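Lougher 600 Fungo Bat

Posted September 3, 2025
By Dilek Kurtuluş

The Lougher 600 is a coach's fungo bat for daily infield and outfield practice. It replaces the Lougher 500, which we stopped making in August. The handle and knob are the same as before. The barrel is slightly fuller, and the balance point has moved an inch toward the hands.

Coaches who hit ground balls before every game told us the old model felt heavy by the end of a session. Yiğit Ertürk, who runs infield practice at Dakside, used a test bat through most of the spring and asked for a thinner handle and a longer taper. We kept the taper he wanted and left the handle alone, since most of the other testers liked it.

The 600 comes in two lengths, 36 and 38 inches. Choose the shorter one if you mostly hit grounders from in front of the plate. The 38 is better for fly balls to the warning track, and it is the one we sell most to high school and college programs.

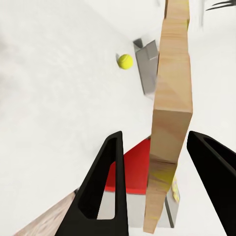
Both lengths are made from one piece of ash. The barrel is cupped at the end. The finish is a clear satin lacquer with the Lougher name burned in above the handle. Bats ship without grip tape. If you want tape, add a roll of Gumetti 39 to your order and we will wrap the handle at no charge. Allow two extra working days for this.

A fungo bat is for tossed balls only. Do not use the 600 for live pitching, machine pitching or tee work with weighted balls. Breakage from any of these is not covered by the warranty.

Specifications

Model: Lougher 600
Item number: 631 (36 inch), 631-L (38 inch)
Wood: ash
Barrel end: cupped
Finish: clear satin
Price: $39 for either length
Warranty: one season, tossed balls only

Care

Wipe the bat down after practice and store it indoors, standing up or hung by the knob. Do not leave it in a car trunk over the summer. Small dents in the barrel can be rubbed smooth with a bone or a glass bottle. If you find a crack that runs along the grain near the handle, stop using the bat.

Team orders

Programs ordering six or more bats get ten percent off. You can mix lengths in one order. Names or numbers can be burned into the barrel for $4 per bat, and personalized bats cannot be returned. Unused plain bats can be sent back within 30 days. Write to Hatice Yaman in team sales with your school or club name and the date you need the bats.

The 600 fits the Brolteck long bat sleeve. It is too long for most standard backpack bags.

Sign up for our newsletter to hear about new bats and preseason sales. You can unsubscribe at any time.

© 2025 Lougher. All rights reserved. Contact us | Back to top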